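Wirkstead Residential Services – Room Standards Briefing
Speaker notes, section 3: Beds and personal clothing

Open by thanking the Baker and Willems house teams for attending. Remind attendees that the written standard was revised in January and that printed copies are on the side table.

State the main point early. A bed is not to be made until all clothing has been taken off it. Garments left on a duvet are easily folded into the bedding and sent to the laundry by mistake. Last year the laundry handled 2,751 duvet covers and returned 31 personal items found inside them.

Pause on the next two views before continuing.
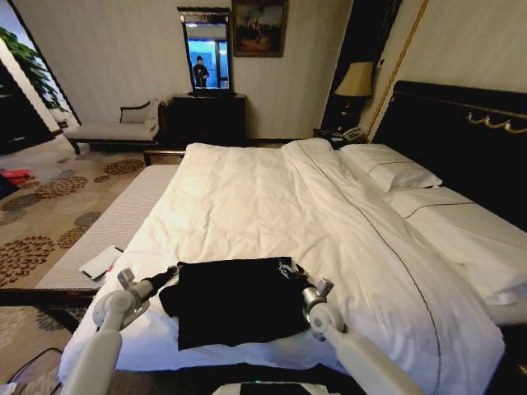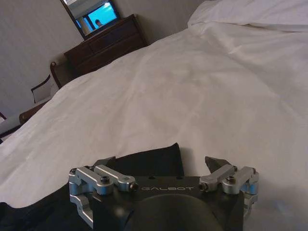 White duvets, wrinkled. First view: black garment still on the bed.

Ask the room what should be done first. Allow 2 minutes for answers.

Points to cover:
Fold the garment and place it on the dresser or a chair – never on the floor.
Leave papers where the resident has put them.
Shake the duvet from the foot of the bed, then work creases outward by hand.
Set pillows last.

Refer questions on laundry labels to the Jala handout, page 3. Staff on the evening round follow the same order, although full smoothing is not required after 8 p.m.

Move to section 4, windows and curtains.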